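2023-11-02, Ostley shop, towel absorbency

Third try with the Sallow softener. The Etaler sheet claims no loss of uptake after 25 washes. I don't buy it. Swatches at 14 washes already took longer to sink than the July set, and we only dosed half — the label wants more. Drop height was the same, water from the same jug.

Blue-grey cloth, terry-like, left bunched:

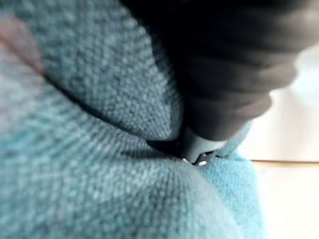

Hadgu thinks the detergent is to blame and wants a run with no softener at all. Fair, but that was the July set. Will repeat with 500 ml rinse before I believe either of us.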